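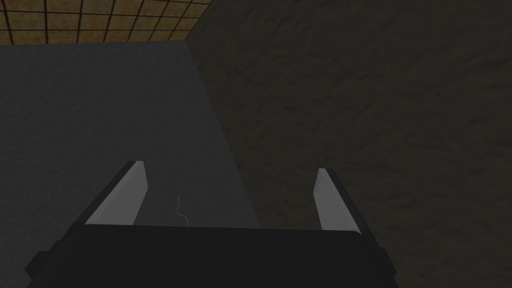

Gripper, fingers apart. Rendered.

Grerico

A small collection of lost-and-found notices, typed out and tidied a little

What's in it

Grerico holds the text of 402 notices put up by people who had lost something, found something, or wished to complain about one of the first two. They were copied from three places: the covered market at Werkgate, the launderette on Baptista Row, and the glass shelter at the Rito tram stop, where the tape never sticks and the notices have to be read off the floor.

The collection is text only, in English, with the original spelling. Anyone hoping for a large and balanced sample of the written language should look elsewhere. Anyone hoping to learn how people describe a glove is in the right place.

Files

notices.csv – the notices, one per row
places.csv – one row for each of the three places, with notes on the state of the board
tags.txt – the list of tags and what I think they mean
CHANGES.txt – what it sounds like
old/ – the first version, kept for people who linked to it before I had learnt about commas

Everything is saved as UTF-8. If the pound signs come out as little accented hats, your spreadsheet has guessed wrong, and you will have to import the file by hand and tell it so. Double-clicking will not improve matters.

Columns in notices.csv

id: A number. Gaps are notices that I took out later, usually duplicates. Numbers are never used again, so the highest id is bigger than the row count. Please stop writing to me about this.

place: werkgate, baptista or rito.

kind: lost, found or other. "Other" began as a holding pen and has become the best part of the collection. It includes a notice asking whoever keeps taking down the notices to stop, and the reply to it.

thing: What was lost or found, in a word or two of mine. Cats are under "cat", whatever name the owner gave. A single glove is "glove"; a pair is "gloves". I came across one notice for three gloves and filed it under "gloves" after a short walk.

text: The notice as written. Line breaks are marked with a single slash. Underlining is not kept, and neither are capitals used for shouting, unless the whole notice was shouted.

reward: yes, no or vague. "Vague" covers "small reward", "reward of sorts", cake, and one offer of gratitude for life.

month: The bare month in which I copied the notice. It is not the month in which it was written. Some of the launderette notices had plainly been up for years and were by then holding the board together.

tags: Zero or more, separated by semicolons. See below.

Tags

The tags were added by one person over several evenings and should be trusted to that extent. The ones you are likely to want:

plea – makes an appeal to the reader's better nature
threat – makes an appeal to something else
map – the notice had a drawn map, which is not reproduced, and which in most cases would not have helped
sentimental – uses the word, or means it
cross – written by someone who was cross
later-hand – somebody has added to the notice in a different pen

The last one gave me the most trouble. Where a second writer has joined in, their words follow the first in the text column, inside curly brackets. Where a third has joined in, they get their own curly brackets. A few of the Rito notices are more bracket than notice.

How it was made

I copied the notices by hand into a notebook and typed them up at home. This was slower than taking photographs, but it meant that I left out phone numbers at the moment of copying and never had them in the first place. I then read each typed notice against the notebook. I could not read it against the board, where by that time the notice had often been replaced by one for a bouncy castle.

Commercial notices were left out from the start. So were notices about events, flats to let, and lessons in anything. A man with a van is not lost, however hard he may be to reach.

Notices longer than 1000 characters were cut at the end of the nearest sentence. This affects 9 rows, all tagged "cross".

What was removed

Phone numbers, email addresses, house numbers and surnames are gone, replaced by [phone], [email], [number] and [name]. First names of people are gone as well. Names of pets have been kept. I did think about it. In the end it seemed hard to do justice to "answers to [name], sometimes" without knowing what was being shouted down the street.

If you recognise your own notice and would like it out, send me the id and it will go in the next version. You need not explain. You can also tell me whether you found the umbrella.

What it's good for

Teaching people to write a short search or a simple classifier on something less tired than film reviews. Practising with messy text. Looking at how strangers address each other when they want something back. I have also been told that it reads well aloud, though by somebody who had wine.

What it's bad for

Telling you what people lose. It can only tell you what they minded losing enough to find a drawing pin. Umbrellas are rare here and cats are common, and I would not draw conclusions about how many of either are out in the rain.

It's also no use for comparing the three places. Some 200 of the rows come from Werkgate, for the plain reason that the market is covered and I could stand there with a notebook without getting wet. The Rito rows were mostly copied in a hurry, between trams, and the transcription suffers accordingly. Where a word beat me I have put [?].

Known problems

The semicolons in the tags column upset anything that expects semicolons between columns. Quote marks inside notices are doubled, as they should be, and this upsets nearly everything else.

Two kinds of apostrophe are in use. I mended this once and it came back.

The "found" notice for a set of teeth is real and I have no further information.

Licence

The column names, tags and notes are mine, and you may use them for anything you like if you say where you got them. The words of the notices belong to whoever wrote them. Be decent with them, and don't go looking for the authors.

Changes

March: fixed the rows where "found" had been entered as "fond". One has been left alone, being correct.

Before that: added the Rito shelter. Split "glove" and "gloves". Merged them. Split them again.

Corrections are welcome by email, as long as they give the id. Messages that begin "your cat one is wrong" will be answered last.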